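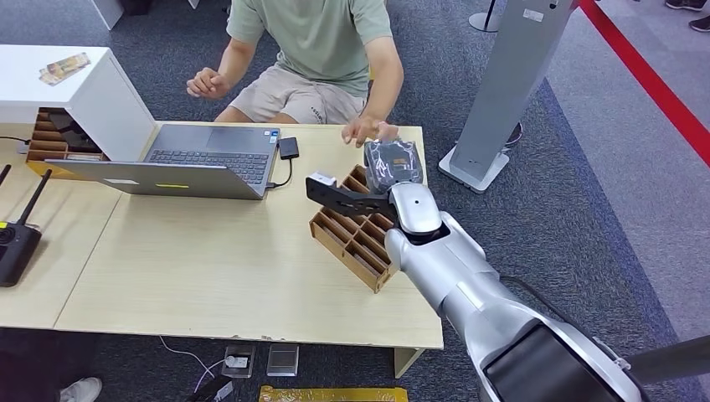 Re: [parents-list] Aitken aid letter, what's the real number??

Quick one, on my way out. Grant shows as 2000 a semester, not a year. Check the second page of the letter, small print. So the 2659 still owed is for fall only. Spring bill comes in November.

Dorm at Tinness is extra unless you picked the double. Meal plan too I think? Call the aid office, ext 19, they pick up before lunch. Dont use the portal form, took us 20 days to hear back.

Senga Mackay wrote on 1 June 2021:
> Hi all, our letter came and I can't make sense of it. Is the
> grant for the whole year? And does the total include housing?
> My daughter also got an offer from Sultenthorpe and we need
> to compare the two before the deposit is due.

Ask Sultenthorpe for thier fee sheet, its a seperate PDF.

List contact: Brolura Parents List owner | Back to top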